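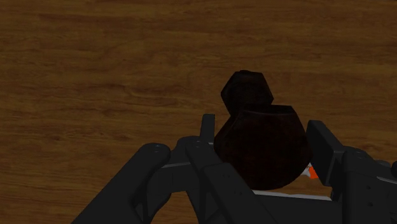 The Clarau Rowing Club and the Tumo Boat Club will bring back their spring regatta series beginning next season, the two clubs announced on Wednesday, with four meetings planned over two years and each club hosting twice.

The first regatta will be held on Tumo's home water at Vadoretti Lake, where the course has been re-marked and the old start pontoon replaced. Clarau will then welcome its neighbors to the river the following August, once the water has settled and the summer boat traffic has thinned out a little.

"So many of our older members still talk about those long regatta weekends, and I have wanted to see them back for as long as I have been with the club," said Lumturie Stan, director of rowing at Clarau. "We have always been good neighbors with Tumo — friendly on the bank and not so friendly in the last 200 strokes — and I think our crews are going to have a wonderful time."

The final meeting in the original series drew 613 rowers and 2,631 spectators over its two days, the largest turnout in its history. The one before it brought 2,349 people to the water despite steady rain on the opening morning.

Racing will include eights, fours, doubles and singles for men and women, along with junior events and a masters program on the second day. Points from every final will count toward the Won Cup, which Tumo took home last time and has kept in its boathouse ever since.

"We have polished it regularly and we would be very happy to go on polishing it," said Ilir Milošević, head coach at Tumo. "But I know how hard Clarau has been training, and their junior squad in particular is a pleasure to watch. I expect we will have our hands full."

Admission will be free for children at both venues, and season members of either club may attend all of the regattas at no charge. Race schedules, parking details and entry forms for visiting crews will be posted by the host club ahead of each meeting.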